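**Do paper signatures and online ones count together on a petition to the county?**

Posted by Keerthana Poojary

Hi all! A few of us in Skurholm are asking the county to bring back evening hours at the courthouse (they cut them in June, so anyone with a day job is stuck). We have 1023 names online and 67 on paper from the table outside the library. Can I hand them in as one petition, or does the clerk treat them as two? I'd like to drop it off Friday.

---

**drirley_dan**

Depends what kind it is. If you're only asking the county to do something, there's usually no legal minimum, so staple it all together and put one cover letter on top. A ballot measure is a whole different animal - those signatures get checked against the voter rolls, and online ones often don't count. Call the clerk before you go. When we did ours in Nastitz they wanted the request printed at the top of every single sheet, and we had to redo 10 pages!

---

**mkalo**

just email it to them, worked for me

---

**Porchlight**

I'd check for people who signed both ways. We had 3 doubles and a reporter found them before we did (ugh). Also keep a copy of everything and ask for a date stamp on yours. Good luck, I'd sign it if I lived there!

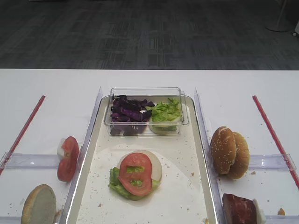
*Purple cabbage and chopped lettuce*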